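The Drelletti Matter

The client reached the office at 4 in the afternoon with a citation, a property receipt, and a copy of a bail form folded into quarters. The lawyer put them in that order on the desk and read them twice before asking anything.

The charge was receiving stolen goods. The goods were a pallet of Gatex valve heads, 111 units, which had left the Lollia warehouse under a release form signed with the client's initials. The client was a night dispatcher. The initials were correct. The signature block was the wrong version.

"Which form do you use?" the lawyer asked.

"The Hauser form. We changed over in February."

"And this one?"

"The old one. There's a box for the dock number. The Hauser form doesn't have that box."

The lawyer wrote this down and drew a line under it. A superseded form did not prove that someone else had signed. It showed that whoever signed had a supply of old forms, and the client, as a dispatcher, could have kept some. The prosecutor would say so within the first minute.

"Did you keep any?"

"No. They went in the shred bin."

"Who emptied the bin?"

The client did not know. The lawyer wrote that down too.

The discovery packet came later, on a disc, after two letters. It held the police report, a statement from the buyer at Drelletti Supply, the gate log, and a list of badge entries. The gate log had the truck leaving at 2:40 in the morning. The badge list had the client entering the break room at 2:31 and leaving it at 2:52. The dock was on the other side of the building, a walk of some five minutes each way.

The lawyer paced it off in person, once at a normal speed and once quickly. The quick walk took a little over four minutes. Going and returning in that window was possible if the client had left by the fire door, which had no reader. The lawyer went back to the car and sat for a while with the engine off.

The file was by then in two binders. The first held the pleadings. The second held everything else.
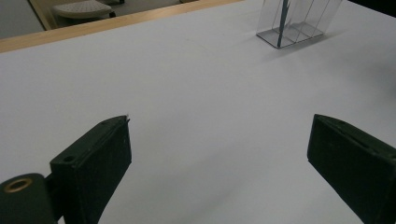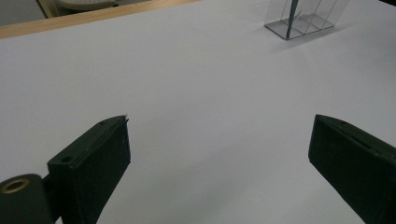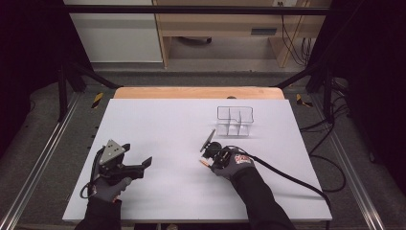

At the suppression hearing the judge allowed the release form in and reserved ruling on the client's statement. The statement had been taken in a supervisor's office with a detective in the chair nearest the door. The detective testified that the client had been free to leave at any time. The lawyer asked whether the client had been told that.

"Not in those words."

"In what words?"

The detective looked at the report. The report had no words.

The judge took the matter under advisement and set a date for the ruling. In the hallway the client asked whether that was good. The lawyer said it was a date. The prosecutor came out carrying a coat and said there might be an offer, a misdemeanor with restitution, open until the ruling came down.

"I didn't sign it," the client said, when the prosecutor had gone.

"I have to bring you the offer. You decide what to do with it."

"What about the fire door?"

The lawyer had not mentioned the fire door. It was in neither binder. The client was looking down the hallway toward the elevators, where a bailiff was holding one open with his foot.

"We'll talk about it at the office," the lawyer said, and they went down by the stairs.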